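4. Comparar dos almohadillas con la pinza de mano

Llegamos a la parte más divertida de la guía: probar. Con la pinza Stornness ya montada y el controlador Baltel encendido, en una mañana se puede saber qué almohadilla agarra mejor tus piezas, ¡y casi siempre hay alguna sorpresa!

Antes de empezar

Usa las dos pinzas del juego, una en cada mano, con el mismo firmware. Si una viene de otro equipo, repite primero la puesta a cero de la sección 3.

PRECAUCIÓN: no metas los dedos entre las almohadillas con el gatillo armado. El muelle cierra con más fuerza de lo que parece.

Preparación

1. Despeja la zona de agarre y deja a mano las piezas que vayas a levantar.
2. Monta la almohadilla de goma con relieve en la pinza derecha. Debe entrar hasta el tope, sin holgura.
3. Limpia la lente con un paño seco y comprueba que el cubo marcador está firme sobre su carcasa.
4. Abre Adach en el ordenador y elige Nueva comparación.
5. Acerca las dos pinzas hasta que cada cámara vea la punta de la otra y mantenlas quietas hasta oír el pitido. 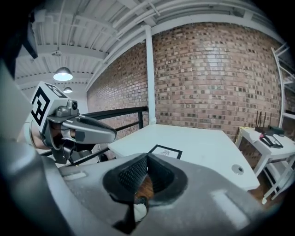 6. Sepáralas despacio y vuelve a la posición de reposo. Adach guarda la referencia con el nombre de la sesión.
7. Haz la primera tanda: 200 agarres con la misma pieza, alternando la orientación. Parece mucho, pero se coge ritmo enseguida.
8. Cambia la almohadilla y repite la tanda completa sin mover la mesa ni las luces.

Nota: si el pitido no llega, gira un poco la muñeca izquierda para que se vean dos caras del marcador. Los reflejos en las caras blancas también lo confunden; basta con apartarse de la lámpara.

Leer los resultados

Adach muestra una curva por almohadilla y una lista de agarres fallidos. Vale la pena mirar los fallos uno a uno (de verdad, es donde más se aprende). En junio, Otakar Tichý pasó por el banco de Khương 3.685 agarres con cuatro gomas distintas, y 714 los hizo con piezas aceitadas. La goma lisa, que iba ganando en seco, acabó última.

9. Exporta la sesión antes de apagar el controlador. Los datos sin exportar se borran al reiniciar.

Para cambiar también los dedos, sigue en la sección 5.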